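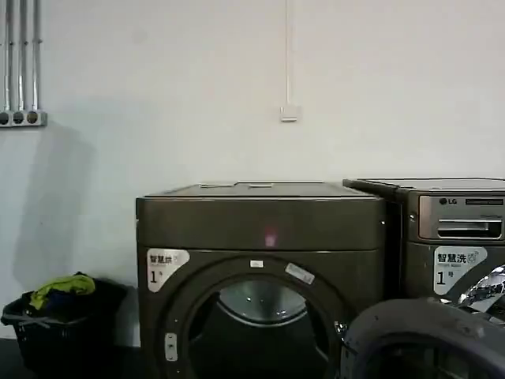
*Dryer, washer and the black basket.*

**Subject:** Re: [floment-film] Prollon, the ending (SPOILERS)

On 21st April, Remedios Sebastian wrote:

> Hi all,
>
> Watched Prollon last night and I'm a bit lost. I liked the first hour very much, the ferry and the missing brother and all that business at the hotel desk, but then the sister finds the ledger and after that I couldn't tell who was lying to whom. Did the innkeeper know from the beginning? And why does she go back for the coat?
>
> Also, was it me or was the sound terrible? I had to put the captions on.
>
> Remedios

Hi Remedios, and hello everybody,

I'm so glad somebody finally brought this one up! I saw it in December at the Floment, on the small screen upstairs with the bad seats, and I've been wanting to talk about it ever since, but my husband fell asleep before the ledger and my daughter only likes things with spaceships in them.

SPOILERS from this point, so if you haven't seen it, go and see it and come back.

I think the innkeeper knows, yes, and I think she knows from the very first scene. Watch her hands when the sister signs the guest book. She turns the page over before the ink could possibly be dry, and then she gives her room 289, when the man ahead in line has just been told that whole floor is closed for the winter. I missed this completely the first time (I was fighting with a bag of pretzels) and only caught it when I went back. The brother's name is on the page she's covering up. You never get to read it properly, but there's a long capital L in the same slanted hand we see later on the postcard, and I'm convinced.

As for who is lying to whom, my best guess is that everybody in Lerska is lying about the same small thing, which is the money, and the ferryman is the only one lying about the brother. That's why his story changes and theirs doesn't. They all agree there was 3000 in the envelope because they sat down together and agreed on it. He wasn't invited, so he says a different number, and the sister thinks he must be the honest one when he's the one she should be running from. I thought that was a lovely piece of plotting, and I wish the movie had trusted it a bit more and dropped the speech in the boathouse, where he explains the whole thing to her with the lamp swinging back and forth over his head. We'd got there already, thank you!

The coat I have gone back and forth on. The first time, I thought it was just one of those things people do in thrillers so that there can be another scene in the house. The second time, I noticed she has been cold since she got off the boat. She's forever rubbing her arms, she asks for a second blanket, she holds her tea and doesn't drink it. And the coat is his, of course, she's been wearing her brother's coat. So I think by then she has given up on finding him and she just wants the one thing of his that's left, and I cried a little, I don't mind saying. Your mileage may vary. My neighbor thought it was because the ticket was in the pocket, and she may well be right, only then I don't see why they'd leave the ticket out of the last shot.

On the sound, no, it wasn't you. It was muddy at the Floment too, and I'd put it down to the upstairs speakers, but it was the same at home. All that wind! The innkeeper practically whispers the line about the key and I had to run it back and turn it way up, and then of course the foghorn went off and scared the cat out of the room. Captions are the way to go.

If you enjoyed the first hour best, can I push Pascual on you? It's by the same writer, a good deal older and a lot cheaper looking, and it's nearly all one long train ride with 2 people who may or may not be married. There's less going on but it's much clearer about what's going on, if that makes sense. The lead is a bit stiff for the first ten minutes and then she takes her hat off and is wonderful. The library has a copy, or they did when I returned it.

One thing I still can't work out, and maybe somebody cleverer can help. When the sister is on the ferry at the end, the number painted on the lifeboat behind her is 385, and I would swear it was something else on the way over. Is it a different boat? Is she going somewhere other than home? Or did they just film it on another day and hope we'd all be looking at her face? I've paused it until my eyes hurt.

Do let me know what you make of the guest book if you watch it again.

Warmly,
Joanie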